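Week 4 Handout: Artificial Fruit for Table Displays
Instructor: Ctibor Tichý
Wednesday, February 26, 2020

Reading for this week is pages 76 to 84 of the course packet. Bring one piece of artificial fruit to class.

Grapes are the hardest fruit to get right in a display. Apples and pears are judged mainly on outline and color. With grapes, people look at how light passes through them. An opaque grape reads as a bead from across the room. A translucent one with some cloudiness or streaking inside holds up much better, especially if the streaks sit near the stem. 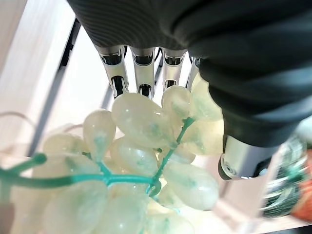

Shape matters too. Oval and teardrop grapes hang more naturally than round ones and leave fewer gaps in the bunch. A glossy surface is fine under soft light. Under a direct spot it gives small hard highlights, so move the lamp to the side.

Placing the bunch: set it down stem first, then turn single grapes until no stem wire shows from the front. Pale green bunches go at the edge of the bowl, next to something dark.

Exercise (10 points): arrange one bunch in a shallow bowl and sketch it from two sides. Hand in both sketches in Room 410.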